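News > Press Room > Brutix

Brutix opens its Clillonley room for cleanup practice

I'm Joelle Bataineh, and I run data gathering at Brutix. We've now recorded 825 tidy-up runs in our practice bedroom at Clillonley, and I'm so happy I could mop the ceiling! Litter on the carpet, wastebasket by the bed, off we go. 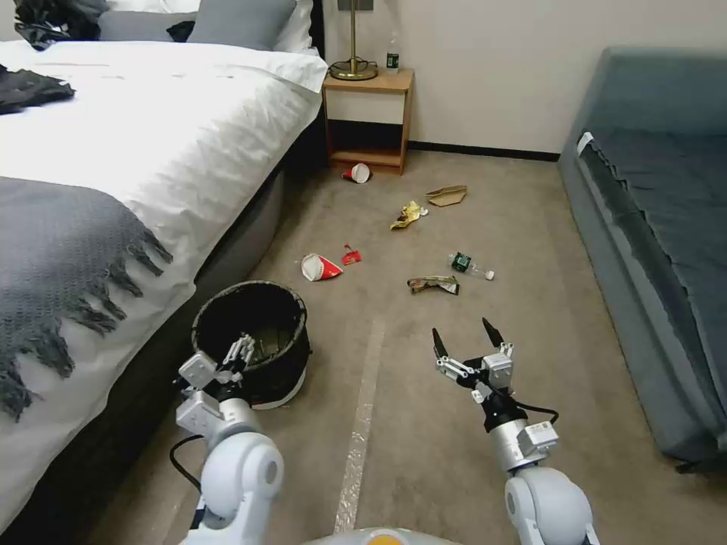
How many runs do we want before training starts? We're aiming for 2,011, with 100 kept back for testing.

Our friends at Wodberg will get the first batch in April (bad runs included, they asked for those). Press visits can be booked through our front desk.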